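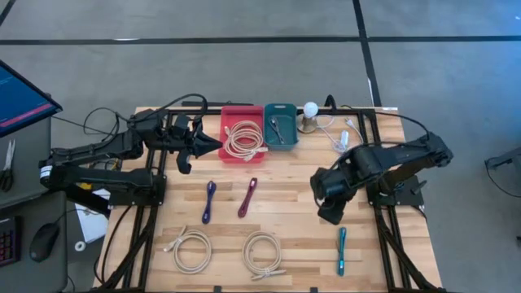 What state is the cable-sorting cell in at the end of this reporting period?

It is running daily on both arms, with the left wrist repaired, the cable routing redone and one calibration fault still open.

Progress report to Zandavitz, second period
Prepared by Rhiannon Pumphrey, Seltthorpe workshop
Maintenance log kept by Magdolna Szabó

1. Scope

The grant covers the setting up and upkeep of a single two-arm cell that picks loose and coiled cables from a tabletop and places them in bins. This report deals with the mechanical condition of the cell, the repairs made, and the work planned for the next period. Sorting results are reported separately under the Tirnmont heading and are mentioned only where they bear on maintenance.

2. Present set-up

The arms face each other across an L-shaped wooden tabletop, each on a black base plate fixed to the aluminium extrusion frame. The base plates were moved outwards along their rails in April. Before the move the two grippers could meet over the middle of the table with the elbows still well bent, and the software limits had to be set tighter than we wanted. There is now more free travel on both sides.

The bins stand along the far edge of the table, red on the left and teal to the right of it. The bin positions are held in the cell settings file and must be re-taught if a bin is moved by more than the width of its rim. We considered bolting the bins down and decided against it, as they are emptied by hand several times a day.

The lamp to the right of the teal bin is part of the normal layout. It stays in the same place between runs so that shadows on the wood fall the same way.

The black tape on the concrete floor has been relaid. The old tape had lifted where the trolley crosses it. The surface was degreased first and the new tape has held.

3. Left wrist repair

The main fault of the period was play in the left wrist. It first showed as a small droop at the gripper tip when the arm was stretched towards the bins. The joint was checked cold and again after an hour of running, with the same result, and thermal drift was ruled out.

On stripping the joint, Magdolna found that the clamping screws on the output flange had backed off and that the dowel hole had worn slightly oval. The flange was replaced from the spares set, and all 6 screws were refitted with medium-strength thread lock and tightened in a cross pattern. The right wrist was opened for comparison. Its screws were tight and it was closed again without new parts, apart from the seal.

Time lost to the repair was 3 working days, most of it waiting for the correct thread lock. A bottle is now kept with the spares.

4. Cable routing on the arms

The arms' own cables are the part of the cell that needs most attention. On the left arm the bundle had been tied down close to the base and was taking a sharp bend each time the shoulder turned. It now runs in a wide loop behind the arm, over the far edge of the table and back to the left. The right arm's cable arcs back towards the far corner on its own side.

Two points arose from this work:

Ties should be closed by hand only. The tensioning tool had marked the outer jacket in several places.

The loop on the left must be checked for clearance after any change to the arm's rest position. It is free to move, and a new rest position can bring the upper link into it.

One length of encoder cable was replaced as a precaution. The removed length tested sound and has been kept.

5. Calibration

Since the wrist repair the cell has logged 3,344 picks. Calibration is checked at the start of each shift by touching each gripper to a fixed mark on the table and reading off the error. The left arm has stayed within tolerance throughout. The right arm has not. Its error grows slowly over a shift and returns to near zero after a restart, which points to the encoder reading or the controller, and away from the mechanics.

This fault is open. The supplier, Ông, has asked for a full log of joint positions across one shift. The logging has been switched on and the first file sent. Until there is an answer the right arm is re-zeroed at midday, and the loss of running time is small.

6. Routine care

The schedule now in use is as follows.

Start of shift: wipe the table, check both bins are seated, touch-off on both arms, look over the cable loops.

Midday: re-zero the right arm.

End of week: check base plate bolts and rail fixings, clean gripper fingers, copy the settings file.

Every 4 weeks: check wrist flange screws on both arms, inspect cable jackets along their full length, check the emergency stop circuit.

The wrist check was added after the repair in section 3. The remainder follows the supplier's sheet, except for the finger cleaning, which was monthly. Cable jackets leave a film on the fingers and grip on the thinner cables suffered before the month was out.

7. Spending

Spending is within the sum agreed for parts. The flange came out of spares already paid for and a replacement has been ordered. We ask to carry the unspent travel money over to parts, to cover a second encoder assembly should Ông recommend one. A short form for this is attached to the covering letter.

8. Next period

Close the right arm calibration fault.

Fit strain relief at both base plates - brackets have been drawn up but not cut.

Repeat the reach test with the base plates in their new positions and issue revised limits.

Write up the wrist strip-down as a bench sheet, with torque values, so that it can be done by either of us.

R. Pumphrey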